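Una mesa, un tablero blanco y una pelota de tenis

Entrevista con Joyce Wanyama, responsable de la sala de mesas de Plisport
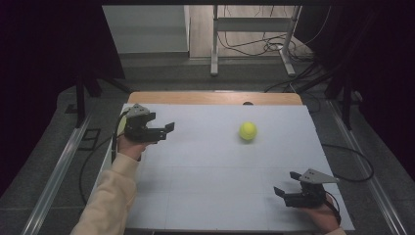 Según Laurențiu Dumitrescu, lo más difícil de encontrar para una sala así es una superficie clara que no canse la vista, y él probó muchas antes de quedarse con los paneles blancos. Wanyama está de acuerdo solo a medias. «El blanco ayuda, pero también enseña cada marca. Lo limpiamos al final de la mañana y otra vez antes de cerrar.»

El tablero va encima de una mesa de madera clara y la cubre casi entera. Lleva unas líneas muy tenues que lo dividen en paneles. Wanyama dice que se ven poco y que las prefiere así, porque una cuadrícula marcada distrae a quien trabaja con objetos pequeños. El primer tablero lo compraron a Casel y duró hasta septiembre. El actual es de Fahy y costó 918 euros con el transporte.

Sobre la pelota habla más de lo que yo esperaba. «Es amarilla verdosa, se ve desde cualquier silla y todo el mundo sabe lo que pesa sin cogerla. Con una pelota lisa no es lo mismo. La de tenis tiene pelo y tiene costura, y eso se nota al agarrarla.» Guarda las de repuesto en un armario y las cambia cuando pierden el pelo. Las viejas se las lleva un vecino para las patas de las sillas.

Le pregunto por qué siempre una sola pelota en la mesa. «Con dos se acaba rodando una al suelo y hay que ir a buscarla. Por lo demás, no hay ninguna norma.»

El suelo fue otra discusión. Ella quería madera en toda la sala y al final se puso moqueta gris junto a la mesa. La madera clara se quedó al fondo. «La moqueta quita ruido. Se aspira peor, eso sí, sobre todo con cables.» Las cortinas negras las encargaron a Watard, y entre tela y montaje pagaron 2.525 euros. Le pareció caro y se lo sigue pareciendo. «Pero antes, a media tarde, el sol daba en el tablero y no se podía mirar.»

Lo que queda pendiente son precisamente los cables. Wanyama ha pedido canaletas para el suelo y todavía no tiene fecha. Mientras tanto los recoge ella misma al terminar el día, empezando por los del fondo. También quiere una segunda mesa, del mismo alto que la primera, y duda si pedirla con el canto redondeado.

Entrevista realizada el 5 de julio de 2025.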